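Courses > Health Communication > Student Projects > Reading Level of Take-Home Wound Care Sheets

Reading Level of Take-Home Wound Care Sheets
Project report, submitted 2/2/18

Background

People who leave a clinic with stitches are usually given a sheet of paper. It tells them how to keep the wound clean, when they can shower, when the stitches come out and what to do if something looks wrong. The sheet is often handed over at the end of the visit, when the patient is tired or sore and wants to go home. Most of the care after that point depends on what the patient reads or remembers.

Our project looked at the sheets themselves. We wanted to know how hard they are to read, whether they agree with one another, and whether the most urgent information is easy to find. We did not look at how wounds healed and we had no contact with patients.

Materials

We collected three sheets. One came from Vedine Hospital, one from the Nurden Walk-In Clinic and one from the Valdebenito Family Practice. All are given to adults with simple cuts closed by stitches. The Nurden sheet was made from a Dresance template, a paid service that lets a clinic add its own name and phone number to a standard text. The other two were written in house.

The sheets differ a lot in length. Vedine's runs to 1,000 words on both sides of the page, and Valdebenito's is 400 words on one side. Nurden's falls in between.

Method

We typed each sheet into a plain file and removed the headers, addresses and phone numbers. We then worked out a grade level with a standard readability formula, which uses sentence length and syllables per word. After that we read each sheet aloud and marked any word we thought an adult with no medical background might stumble on. Examples were "suture," "erythema," "purulent" and "dehiscence." The first is probably known to many people, but "stitch" is shorter and everyone knows it.

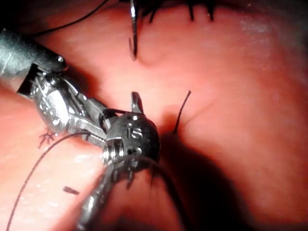 One comment on our draft was that a formula can't tell a familiar long word from an unfamiliar short one, so "antibiotic" gets punished while "pus" and "graft" pass without trouble. The same comment suggested we give more weight to the reading aloud.

We agreed and changed the order of the results. The word marking now comes first and the grade levels are reported after it.

Results

Vocabulary. The Vedine sheet had the most marked words. "Erythema" appears twice with no explanation, and "dehiscence" is explained only after its second use. Nurden uses "suture" and "stitch" as if they were different things. A reader could reasonably wonder whether they have one, the other or both. Valdebenito uses "stitches" all the way through and has almost no terms that needed marking.

Sentence length. The longest sentence in the set is on the Vedine sheet. It has 30 words and covers showering, baths, swimming and hot tubs together, with two exceptions in parentheses. Split into short sentences it would be easy to follow.

Grade level. Vedine scored at the level of a college freshman. Nurden scored at tenth grade and Valdebenito at seventh. Advice on patient handouts generally recommends sixth grade or lower, so none of them meets it.

Order of information. Warning signs are at the top of the Valdebenito sheet, in the middle of the Nurden sheet and on the back of the Vedine sheet. We think this matters more than the grade level. Someone who is worried about a wound at night is looking for one thing — whether to call — and should not have to turn the page over to find it.

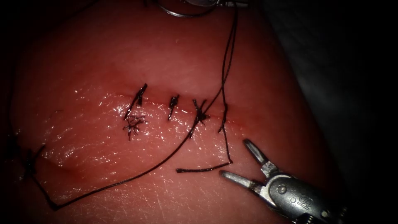 Agreement between the sheets was weaker than we expected. Vedine says to keep the wound dry for two days, Nurden says one day, and Valdebenito says to follow what the clinician told you. Two sheets recommend petroleum jelly and the other does not mention it. Nurden tells patients to come back for removal "as directed" but leaves no blank line where a date could be written in. Both of the in-house sheets have one.

Some of these differences may have good reasons behind them. Stitches on the face are usually taken out sooner than stitches on the hand or over a joint, and a general sheet can't cover every case. Still, a family that uses more than one of these places could end up with sheets that contradict each other in the same kitchen drawer.

Rewrite

We rewrote the warning signs section of the Vedine sheet. Our version starts with "Call us if you see any of these" and lists redness that spreads, swelling that gets worse, yellow or green fluid, fever, and edges that pull apart. The phone number comes right after the list. The grade level dropped to fifth.

Limits

The set was small and all of the sheets were in English. We had no translated versions to compare, and we did not check how the sheets are explained in person. A nurse who goes over the page out loud can make up for a lot of poor wording. We also did not test the rewrite on readers outside the class.

Related projects
Font size on pharmacy labels
Appointment reminders by text and by mail
What school nurses send home
Plain language in dental consent forms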